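The Long Life of a Small Sauce Packet

By the food desk, 20 February 2018

In my kitchen there is a drawer that does not close well. The reason is sauce. Ketchup, soy sauce, hot mustard, a sweet chili thing whose label I can no longer read, and many salts and peppers in paper. I grew up in a country where a takeout meal came with nothing, or with a spoonful of something in a knotted plastic bag, and when I moved here I could not believe that all of this was free. I took everything they offered me. I still do.

When I told my editor that I wanted to write about condiment packets she asked me if there was enough to say. I went out with a notebook and ate lunch for most of the winter, and I believe there is.

The place where I began is Tinen, a noodle counter near the bus station. It has five stools and one long shelf by the window. The noodles are good, the broth is better, but people come for the chili oil. For years it stood on the shelf in a glass jar with a small steel spoon, and every customer took as much as he wanted. Then the counter started to do delivery, and the jar could not go in the bag. First they used the little plastic cups with lids. The lids opened. I know this from my own coat, which has an orange mark on the inside pocket and will have it forever.

So the owners changed to sealed packets. A packing firm across the river fills them, and the oil is made at the counter and driven over in steel cans. The owner told me that the first batch was a disappointment. The taste was correct, but the crunchy part, the fried garlic and shallot, had gone soft in three days. They had to fry it longer and darker, almost to the point where it is bitter, so that it would come out right after some weeks of waiting. If you eat it fresh from the pan it is too strong. In the packet it becomes calm. 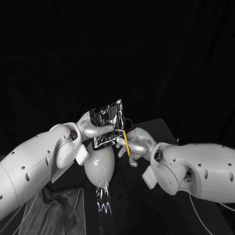

I find this very interesting, that a recipe must be written for its future and not for the day it is cooked. My grandmother did the same with pickles, but she would never do it with oil.

The second place is Fendik, which sells fried chicken from a window and has no seats. Here the question is different. They have 82 sauces if you believe the board, though the young man at the window admitted that many of them are two sauces mixed together. Only three are given in packets: garlic, honey and a green one with herbs. All the others are brushed on the chicken before it is handed to you. I asked why only three, and he said that these are the ones people steal. He used this word with a smile. They put their hand in the box when he turns around to the fryer, and they go away with a pocket full of garlic.

The garlic is worth a small crime. It is white and thick, more like a spread, and I have eaten it on boiled potatoes, on toast and one time on a cold pancake. The honey I can leave. It is only sweet, and it comes out so slowly that the chicken is finished before the packet is. The green one is my favorite on fish, which they do not sell.

About opening

Everybody has a method. I have asked this question at many tables now, and people answer with more feeling than when I ask them about politics. Some tear at the small cut on the side, as the makers want. Some use the teeth. My neighbor cuts all packets with kitchen scissors, even when she eats in the park, because she carries the scissors in her bag for this. One woman at Tinen showed me how she folds the corner first, presses the fold flat with her nail, and then tears along it in one movement. I tried it and it works, with practice. With chili oil I advise to practice over the sink.

The important thing, they told me at the counter, is to push the contents down before you open. Hold the packet at the top, slide two fingers toward the bottom, and wait a moment. Most accidents happen when the sauce is still sitting next to the place where you tear. It is so simple, and I had lived all these years without doing it.

There is also the matter of the corner that comes off. In restaurants I see these little corners everywhere, on trays, on floors, stuck to the sleeves of people. A tear that leaves the corner hanging is more polite to the person who wipes the tables. I have started to pay attention to this and it has made me a slightly annoying person to eat with.

A sit-down view

Not all cooks are friends of the packet. At Bisht, where the lamb cooks all night and the bread comes to the table on a board, you will not find one. The yogurt sauce is in a bowl, the red sauce is in a smaller bowl, and if you order to go they give you a jar with a deposit of two dollars. I thought that this would be a trouble for people, but the evening I was there I saw a man come in with a shopping bag full of clean jars, and he was received like a cousin.

The cook there explained to me her opinion while she turned the bread. A sauce in a packet has no smell until it is open, she said, and then it has all its smell in one second and it is over. A sauce in a bowl talks to you during the whole dinner. I wrote this down carefully. I also ate a great quantity of the red sauce, which has walnut in it and something sour, perhaps pomegranate. She did not want to say.
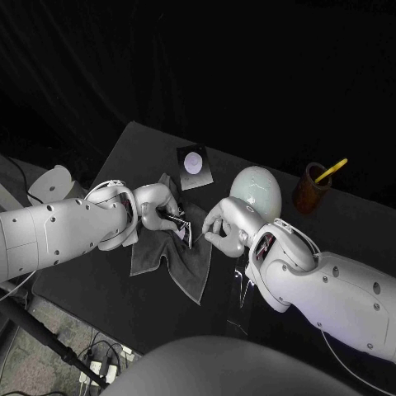 She is right about the smell, I think. But she cooks for people who have two hours and a chair. I have eaten on buses, on the steps of the library, and standing in the hall of my building with my key already in the door. For this kind of eating a bowl is no help.

What to keep, what to throw away

I went home and emptied the drawer on the kitchen table. It took the whole of an afternoon. Many packets have no date on them, because the date was on the big carton in the restaurant and the carton is long gone. So you must judge with your eyes and fingers. A packet that is swollen like a small pillow goes in the trash, with no discussion. A sticky one too, since it has a hole somewhere. Mustard and soy sauce are patient. Ketchup becomes brown and thin and tastes like a sad tomato. Mayonnaise I do not keep past the month, no matter what friends tell me. And anything that was left in a hot car in September should stay a memory.

What remained I put to work. Soy sauce, mustard and honey, one packet of each, with a spoon of vinegar, make a dressing that I am not ashamed to serve. The sweet chili goes in a pan with green beans at the very end. Several ketchups and a little hot sauce became a glaze for meatballs, and my guests asked for the recipe, and I told them a lie.

The garlic from Fendik needs no recipe. I keep it on the door of the refrigerator, next to the butter, where I can reach it without switching on the light.

A new one to try

While I was finishing these pages a small company called Skunix opened a stand in the covered market. They sell only sauces, and only in packets, one portion each, so that you can buy a handful of different ones and take them to a picnic. There is a smoked plum, a mustard with beer, a peanut one with lime, and a black vinegar with ginger that I liked so much I drank the end of it. The smoked plum is too sweet for me, but with a strong cheese it could find its place. The prices are not low. For what you pay for a handful you could have a full bottle of something ordinary, and the bottle would last you until summer.

Still, I see the point of it. A bottle is a promise, and I have many bottles in my refrigerator which I opened with love and did not touch again. A packet asks for one sandwich. The seller told me that some customers come every week to try the next one on the list, and that up to 3 new flavors will be ready by the time the outdoor tables come back. One will be made with preserved lemon. I have asked them to put one aside for me.

If you go, go before noon, when the bread stand opposite still has the small rolls with seeds. Split one, put some soft cheese, and open the black vinegar slowly, over a napkin, after you have pushed it down with two fingers. The market is open until five. Tinen closes when the broth is finished, and in cold weather this can be quite early.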